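Notebook, cell 2, processor handling
11 December 2023
Written by Fasil Gidey, copy to Oduor Simiyu

Today I put the handling rules for the processor work in one place, as they were spread over three notes and two of them did not agree. The Plandell sheet from August is no longer valid, please take it off the wall.

Rules as we use them now:

Grip only on the two side edges. Fingertips do not touch the top of the heat spreader and never the contact side.
Grip force limit stays at 3 N in the Kurka program. Whoever changes it writes the old and the new value here, with initials.
Case power cord is out before the arm goes inside the case.
Speed inside the case is 40 mm/s maximum. Outside the case 260 mm/s is allowed, also with a part in the fingers.
One person has the pendant. The second person does not reach into the case, even when the arm is standing still.
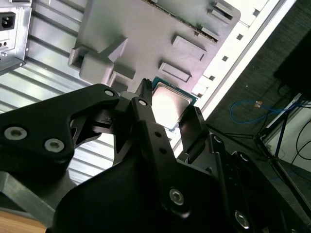 Processor in the fingertips, close to the gray bracket.

The tilt is the point where I am not satisfied with our text. The old rule said "hold the part level", but it did not say level to what. Oduor understood it as level to the bench and I understood it as level to the socket. I propose: the part may be tilted during the travel, but it must be parallel to the socket before the last 27 mm of approach. If it is not, stop and go back to the waiting point. Do not correct the angle near the bracket.

Second open point is the clearance to plastic parts. Treloar asks for a fixed distance, and we have only written "enough".

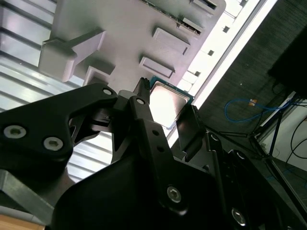

I would like to have a number for it, measured from the highest corner of the chip and not from the fingertip, because the corner comes first when the part is tilted. Oduor will check if the Stollunex software can keep this as a zone, or if we must put it in the program by hand.

Also to write in the sheet: look at all hex screws on the gripper before the first run of the day. Until now we did this by habit only.

To do: new sheet in draft (me), zone question (Oduor), old sheet removed.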